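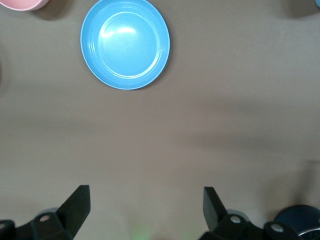
Sotelo kitchen: prep labels creeping down the roll, date line missing
Status: Resolved
Opened: 2021-01-29
Opened by: Myrtle Fitzsimmons, Pulletov
Assigned to: Octavio Escobar, Fluriver support
Product: Kolance label station
Priority: Normal, raised to High by the customer

Myrtle Fitzsimmons wrote:
The label printer in the Sotelo kitchen is printing too low. The first label of the morning is fine. The next one starts a little lower, and it keeps going until the use-by date falls off the bottom and lands on the top of the next label. The cooks then have a label with somebody else's date above the item name. We can't put those in the cooler. They are writing dates by hand with a marker for now.

Same roll type we always use, same supplier. I opened a new box and it does it too. Other kitchens are OK as far as I know. Please call the kitchen phone before noon, I can't hear my cell in there.

Octavio Escobar wrote:
Thanks, Myrtle. Before I call, please try the following and tell me what happened at each step.

Turn the printer off, open the lid, take the roll out and wipe the sensor window with a dry cloth. The window is the small clear strip under the label path, left of center. Put the roll back with the guides touching the edges of the paper but not squeezing it. Close the lid, turn the printer on and hold the feed button until the light blinks, then let go. It should push out a few blank labels and stop with the gap right at the tear bar.

Then print a self-test by holding the feed button while you turn the power on. Send me the strip, or read me the lines marked MEDIA and LENGTH.

Myrtle Fitzsimmons wrote:
Did all that. The window was a bit sticky. After the calibration it stopped at the tear bar like you said. Then I printed a batch of soup labels and it crept again. By the end of the batch the date was gone.

Self-test says MEDIA: CONTINUOUS. I don't have a line called LENGTH, I have one called FORM and it is blank.

Octavio Escobar wrote:
That explains the creeping. Continuous mode is for receipt-style paper with no gaps. In that mode the printer ignores the sensor and feeds a fixed distance, so any small difference between the form size and the real label adds up. The calibration sets it to gap mode, but something is setting it back when you send a job from the station.

I called the kitchen and spoke with Elvira Huanca, who had the station in front of her. We opened Kolance, Settings, Printing. Media type was already set to "Labels with gaps." We changed it to something else, saved, changed it back and saved again. Test label good. Ran a short batch, creeping again. Self-test after the batch: CONTINUOUS.

So the Kolance setting is right and is not what the printer is getting. Next I'll look at the Windows driver.

Internal note, Octavio Escobar:
Remote session with the Sotelo station. Two printer entries for the same device. The old one has the name we gave it at install. The newer one has the same name with "(Copy)" after it and is the default. The driver on the copy is a generic one. Its media page has no gap option, just "Continuous" and "Mark." Kolance is set to "Use Windows default printer," so every job has been going through the copy.

Pointed Kolance at the original entry by name. Ran 3 test batches with Elvira on the phone. All in register from the first label to the last. Self-test after each: MEDIA: GAP. Removed the copy.

Octavio Escobar wrote:
Myrtle, it should be working. The station had picked up a second copy of the printer with the wrong driver. I've removed it and told Kolance which printer to use by name. Please run your normal afternoon labels and let me know. I'll leave the ticket open over the weekend.

Myrtle Fitzsimmons wrote:
Afternoon labels were good. Thank you. Elvira says the text looks a bit darker too.

Myrtle Fitzsimmons wrote:
It's back. Monday morning, first batch. Date line missing by the time they got to the salads. I am raising this to High. We threw out a tray because the label said it was four days older than it was.

Octavio Escobar wrote:
Sorry about the tray. Connecting now. Please ask the kitchen not to restart the station.

Internal note, Octavio Escobar:
The copy is back. Same name, same generic driver, default again. Kolance has also gone back to "Use Windows default printer." Event log shows a restart late Sunday, and the printer entry was created a moment after sign-in. So something runs at sign-in. Nothing in the Startup folder, nothing in the user's Run key. Asking Eliécer Montoya, who looks after the network on the Pulletov side.

Eliécer Montoya wrote:
That would be the sign-in policy. In December we moved the kitchen stations into the same group as the office PCs so they would get updates. The office policy adds shared printers and sets a default. The Sotelo label printer is shared on the network because the office there prints cooler signs on it, so it gets picked up. It also restores the settings folder from the profile backup, which would be your Kolance setting going back.

The other kitchens don't share their label printers. That is why you only see it at this one.

I can take the kitchen stations out of the group or exclude them from the printer part. I prefer the second, I want them to keep getting updates.

Octavio Escobar wrote:
Excluding them from the printer part is fine with us. Please also exclude the Kolance folder from the profile restore. When you've done it, tell me before anyone restarts, I'd like to be connected.

Eliécer Montoya wrote:
Both done. The policy needs a refresh on the station, I pushed it.

Octavio Escobar wrote:
Connected. Removed the copy, selected the printer by name, signed out and in. Copy did not return. Restarted the station. Copy did not return and the Kolance setting held.

For the long batch I needed labels with plenty of lines on them, as the short ones hide a small drift. Elvira suggested the menu items with a full ingredient list and picked from the cold side. We started with the plainest record in the catalog, a slice of bread with a leaf of romaine on top, served on the green plate, and even that one runs long once the bread's own ingredients are written out under it. The allergen line sits directly above the date, so if the print drops at all you see the date move before anything else is affected. We printed that label, then the rest of the cold items, and the date stayed where it belongs.

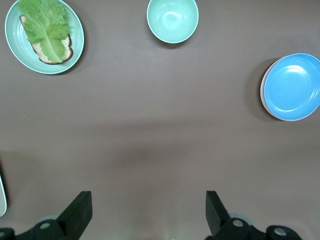 Myrtle, one question while I'm in the catalog. Several cold items are set to "Compact" layout and the others to "Standard." Compact cuts the last ingredient line if the list is too long. Is that on purpose? It has nothing to do with the creeping, but the bread record on the green plate is one of those set to Compact, and with the romaine listed after the bread, the lettuce is what gets cut.

Myrtle Fitzsimmons wrote:
Not on purpose. I think they were set that way when we had the small labels. Can you change them all to Standard, or do I have to open each one?

Octavio Escobar wrote:
You can do it from the list. Items, filter by Layout, select all, then Edit Selected. Check the preview on the longest ones before you save. If any run past the bottom, use the smaller font setting on that item only.

Myrtle Fitzsimmons wrote:
Done. Two of them needed the smaller font.

Internal note, Fatemeh Pakzad, Fluriver development:
Octavio asked whether Kolance should warn when the selected printer uses a driver that can't do gap media. We can read the media list from the driver at startup. If gap is missing and the label form is a gap form, we can show a message in the print window. Added to the list for the next release. It won't block printing, as some sites do use marked stock with the generic driver.

We should also stop using "Use Windows default printer" as the install default. Separate item.

Octavio Escobar wrote:
Checking in. The station has now been through 5 working days and two restarts. Elvira sent me self-tests from this morning and last night, both MEDIA: GAP. Any bad labels?

Myrtle Fitzsimmons wrote:
None. We are through a whole roll, nearly 2000 labels, and the last ones line up with the first. You can close it.

One more thing, the office says they can't print their cooler signs on it anymore.

Eliécer Montoya wrote:
That one is mine. I turned off the share while I was testing and didn't turn it back on. It's on again. The office PC has the proper driver from Fluriver's download page now instead of the generic one. I printed a sign from there and Elvira ran a batch right after it, no change to the media setting.

Octavio Escobar wrote:
Closing. Summary for anyone who finds this later:

Symptom: print drifts down the roll, date line lost, calibration fixes it until the next job from the station.

Cause: a sign-in policy added a second printer entry with a generic driver and made it the default. The generic driver sent continuous mode with every job. The same policy restored an older copy of the Kolance settings.

Fix: kitchen stations excluded from the printer policy and from the profile restore for the Kolance folder. Duplicate entry removed. Kolance set to the printer by name.

To check: print a self-test after a batch, not only after calibration. MEDIA should read GAP both times. If it reads CONTINUOUS after the batch, look in Windows for a second entry before changing anything in Kolance.

Related: layout changed from Compact to Standard on the cold items at the customer's request.

Ticket closed by Octavio Escobar. Reply within 3 weeks to reopen.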